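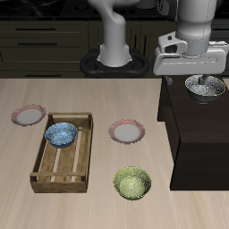
Let the Old Hotels Creak

I got back from the lake on Wednesday with a sunburned nose and a bad mood, and the bad mood is your problem now, because I'm going to write it down.

We'd stayed at the Bollamau. If you grew up anywhere near Vadum you know it, the big shingled pile on the north shore with the porch that goes around three sides and the boathouse with the crooked weathervane. My parents took us there for a week every summer when I was small, and I've gone back whenever I could talk somebody into it. It has 2 staircases, one grand and one for the help, and as kids we only used the second one, which smelled like floor wax and had a window halfway up where you could watch the kitchen door and see what was being delivered for supper.

The back staircase is gone. There's a vending alcove there now, with an ice machine that hums like a refrigerator truck.

I should be fair. The hotel was bought a few years ago by the Kaduretti people, who own a bunch of these places up and down the lake country, and I don't think they're villains. The roof needed work. The wiring needed a lot of work (I once blew out the lights in four rooms with a travel iron, and had to go down in my bathrobe and confess). Somebody had to pay for all that, and the family who had it before plainly couldn't. So when I complain, please understand I'm complaining about what came after the roof and the wiring, when they had money left over and started looking around for things to improve.

What they improved was the lobby, mainly. It used to be dark. You came in from the porch with the lake glare still in your eyes and couldn't see a thing for a minute, and then it came up slowly out of the gloom: the stone fireplace, the stuffed pike, the writing desks with the little green lamps, the old upright piano with a sign asking you not to play it after nine. People said it was gloomy and it was! That was the pleasure of it. You'd been out in the sun all day and you walked into a cave.

Now it's white. They painted the paneling. I'm going to say that again for those of you who own old paneling and are thinking about it on a slow weekend: they painted the paneling. The pike has been moved to a hallway near the restrooms, and the desks have been swapped out for a long high table with outlets in it, where people sit with their backs to the lake and look at their laptops.

I asked the young woman at the desk (very nice, from the next town over, working there through September) what had happened to the piano, and she said she'd never heard there was one.

My husband thinks I'm being a crank. His position, which he laid out over a very good breakfast, is that a hotel is a business and not a museum, that the mattresses are a hundred times better, and that I used to gripe about the old shower all the way home in the car every single year. All true. The old shower in 231, our room, had two settings, scald and drizzle, and you had to stand at an angle. I did gripe. I also told that story at dinner parties for twenty years, and I can't tell you one thing about the new shower except that it worked.

That's the piece of this that I think hotel owners get wrong, and I say it with some sympathy because guests help them get it wrong. We fill out the little survey. It asks us to rate the lighting, the water pressure, the Wi-Fi, the speed of check-in. We knock off a point for the hallway floor that squeaked. Somebody in an office adds up all the missing points and sends a crew to fix the squeak, and then does the next one, and at the end of it they've got a hotel that scores beautifully and could be next to any airport in the country. There's no line on the survey for "the hallway squeaked and I lay there listening to my parents come up from the dance." I'd have given that one a ten.

I looked up the rate card when I got home. Room 231 is now 543 a night in high season, and it isn't called 231 anymore, it's called the Heron. I don't mind paying for a lake. I mind paying that much and having the Heron look like the picture of a room on a mattress website.

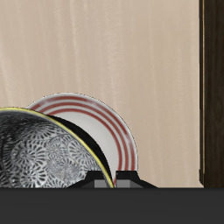
What would I do if it were mine? I've thought about this more than is healthy. I'd fix everything you can't see. Do the pipes, do the wiring, do the insulation if you're going to stay open past leaf season, put in sprinklers, put good mattresses on the beds. Then I'd stop. I'd send the designer home with a nice check. The whole reason anybody drives all that way past perfectly good motels is that a rich man with a mustache once decided he wanted to live like a duke in the woods, and hired a crowd of stonemasons to help him, and by some miracle it hasn't burned down. You don't have to add to that. It's a silly house, built by a vain person, with far too many antlers. Leave it silly.

And I'd keep the rules, too. The old Bollamau had a lot of rules. Shoes at dinner. No wet bathing suits on the furniture. Canoes back by the bell. I know they sound fussy, and as a teenager I broke all of them, but they gave the day a shape, and when the bell rang you'd see boats turning around all over the bay and everybody coming in at once with their hair a mess, and you'd end up walking up the lawn with strangers and finding out what they'd caught. Now you book the canoe on your phone in one-hour slots. I had the four o'clock. I passed the five o'clock on the dock and we nodded.

For comparison, and because I don't want to only be sour, on the way home we stopped a night at Wróbel, which is a guesthouse at the south end of the lake, up a gravel road you'd swear was somebody's driveway. It was a camp once, though a much smaller one, the sort of thing a doctor or a judge would have put up to be near the rich people. The owners haven't got the money to ruin it. The stairs lean. There's a bookshelf with swollen paperbacks and a jigsaw of 3,000 pieces that was started, I was told, before the Fourth of July, and that every guest is expected to add to before bed. (It's mostly sky. I got one piece in and felt like I'd scaled a peak.) The bathroom is down the hall. The paneling is the color of strong tea, and when the sun goes down it soaks up the lamplight so that everybody in the room looks about ten years better than they are.

Did I sleep well? No! The bed had a dip in it and something was walking around on the roof. But we sat up late with a couple from downstate who were celebrating an anniversary, and we talked about boats and bad jobs and what to do with grown children who come home, and at some point one of the owners came out with a plate of cheese and sat down too. My husband, champion of the new mattress, was the last one to bed. I've pointed this out to him several times.

I know what's coming in the letters, so let me take a couple of them now. Yes, stairs that lean and bathrooms down the hall are hard on people with bad knees, and I've got one of those knees myself. Put in the elevator. Put in the grab bars and the ramp, and do it first, before the lobby. I've never met an old building that was spoiled by a ramp. It's the white paint that does it, and the outlets in the table, and that gray furniture that all seems to come off one truck.

And yes, I'm nostalgic. I was eight there. I'd probably defend the drizzle setting in court. But I talked to plenty of people on that porch last week who'd never set foot in the place before, and what they wanted to know was where the old part was. They kept asking. One man had been all over the first floor looking for it, and he'd driven five hours because his grandmother used to wait tables there and had told him about a stuffed pike.

I walked him down to the restrooms and showed him. He took a long look at it and asked me if it used to be somewhere better, and I told him where, over the fireplace, with a lamp on either side. If anybody at Kaduretti reads this, the two hooks are still up there. They just got painted over.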